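Table Setting and Cutlery Sorting: Data Card

Summary

This set covers small tabletop chores with things most homes already have: chopsticks, spoons, forks, trays, cups and towels. The work is sorting cutlery, putting it into a tray, taking it out again and laying it at a place on the table. It was put together at Kunuvbridge under the project name Drolari. The current release has 1,370 episodes. We are aiming for 2,000.

Each episode is one short chore from start to finish. The notes on this page are about the objects and the way the table is laid out. File formats and loading code are covered in the separate file called FORMAT.

What is in the release

episodes/ – one folder per chore, numbered in the order they were recorded
objects.csv – one row per object, with a short name, color and kind
layouts.csv – which tray, towel and cutlery are used in each episode
tasks.txt – the sentence that goes with each chore
CHANGES – what moved between releases

Chores

There are 8 chores in the list. They share objects, so a tray that appears in one will turn up in others.

1. put chopsticks in the tray
2. take chopsticks out of the tray
3. sort spoons and forks
4. lay one place on the towel
5. clear one place
6. stack cups
7. fold the towel
8. move the tray to the other side of the table

Chores 1 and 2 always use a pair. An episode counts as finished when 2 chopsticks are lying in the tray, or out of it on the towel, and both are at rest. They do not have to be parallel and the tips do not have to match. If one ends up across the rim, the episode is marked "partial" and kept.

Trays

The trays are long and narrow, with a raised rim. Colors are bright on purpose so they stand out from the towel under them. The tray rows in objects.csv give the color first and then the shape. A tray may sit well inside the table or close to the edge, and it may be turned in any direction. We do not square it up with the towel before starting.

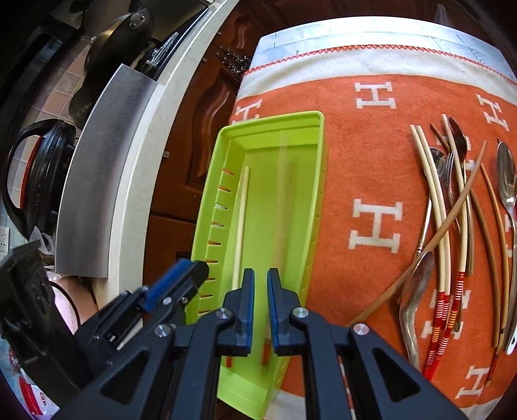
Chore group: chopsticks and tray. Lime-green tray on the orange "H" towel, cream chopstick along the left side of the tray.

Chopsticks

The ones used most are pale cream with a red end. In tasks.txt the red part is called "the red end" and the other part "the plain end". Please keep those words if you add sentences of your own, as several of the existing sentences depend on them ("place the chopstick with the red end toward you").

Chopsticks roll. On a bare table they roll a long way, so the chopstick chores are done over a towel. They can still shift inside a tray after being let go, and we leave a short pause at the end of each episode to let them settle. Do not trim that pause if you want to use the finished/partial mark.

Thin objects blur when they are moved quickly. Expect frames in which a chopstick shows up as a streak. Those frames are left in.

Towels

Towels serve as place mats. Some are plain and some have a printed pattern. The orange one has off-white block letters on it, and the letters end up at various angles depending on how the towel was put down. Small wrinkles are normal. Between episodes the towel is pulled flat by hand but not ironed or lined up with the table.

Resetting the table

Before each episode:

– shake out the towel and put it back on the table
– set the tray down first, then the cutlery
– pick a new position for the tray if the last one was used twice in a row
– check the row in layouts.csv against what is on the table

Washing is done on Wednesday, so a towel may look a little different in color between early and late folders.

Known problems

Some early rows in layouts.csv say "dish" where they should say "tray". Both words mean the same object in those rows. The fix is planned for the next release.

Chore 7 has far fewer episodes than the others. Folding takes longer and we dropped many first tries.

Spoons and forks from the Vekurent box and the Bakalis box were mixed in one drawer for part of the work. Where we could not tell them apart, the maker column is blank.

Corrections

Open an issue with the episode number and the name of the object as it appears in objects.csv. Wrong colors and missing objects are the most useful things to report.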